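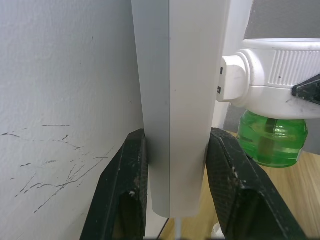

Home > Neighborhood News > Plivham

We use cookies to remember your town and your text size. Accept / Manage settings

Back room at Hagedorn Hall gets its outlets (and a mosquito plug-in)

If you've ever tried to plug in a glue gun at Hagedorn Hall, you know the dance. One outlet behind the piano, one out in the hallway, and an orange extension cord stretched between them that everybody steps over until somebody doesn't. I've tripped on it twice myself, once while carrying soup.

So I was very happy to stop by 503 Mudine Street this week and find the electrical work in the back room finished. The whole job came to $2,699, paid for out of last fall's chili supper and a nice check from Plinora Hardware, and it covered new wiring along the back wall plus a fresh breaker in the panel by the coat closet. Anselmo Henao did the work over a couple of evenings. He grew up four doors down and told me he took his first guitar lesson in that very room, so I think we got his best effort!

The part people will notice is the power strip. It's white and it's mounted straight up and down on the wall over the light wooden table, with six sockets in three rows of two and a tiny red light near the top. I love that light more than I should. The old outlet by the piano never gave you a hint, and we once spent half an hour blaming a perfectly good sewing machine.

Anselmo put it on the wall on purpose. A strip on the floor collects dust and thread and cookie crumbs, he said, and people kick it. I asked if you could run two coffee urns off it at once and got a look. One urn, please, and the second one goes in the kitchen.

Then there's the bug situation. The hall backs up to the creek, the windows have been painted shut in all the wrong positions, and by June the evening classes turn into a slapping contest. Maritza Puma, who teaches the mending class, has been pushing for one of those white plug-in liquid vaporizers for ages, the kind that just sits in the socket. She's getting her way this summer. She asks that you leave it alone if you find it plugged in, and don't stack fabric up against it. There's a spare refill in the drawer under the sink, next to the birthday candles.

As for paint, the wall still has plenty of black scuffs and scratches on it, and it's going to keep them for now. There was a little money talk about a new coat of white, but the group decided to wait until the folding chairs get rubber feet – no sense painting it and then scraping it up again by Labor Day. I'm fine with that. The hall has been open 17 years and I'd worry about a wall with no marks on it.
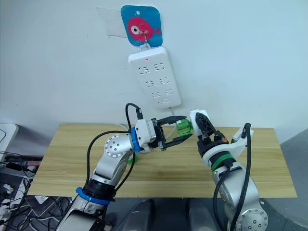 When you can get in

The back room is open for evening groups again, doors at 7. Mending is up first, then the model builders, and the guitar circle gets its old slot back once the spare amp comes home from the shop. If you're bringing something with a big square adapter, tell Maritza ahead of time and she'll work out who sits where.

The orange extension cord has been retired to the shed. Anyone who wants it can have it.

Contact the Plivham page | Copyright Plivham Neighborhood News | Back to top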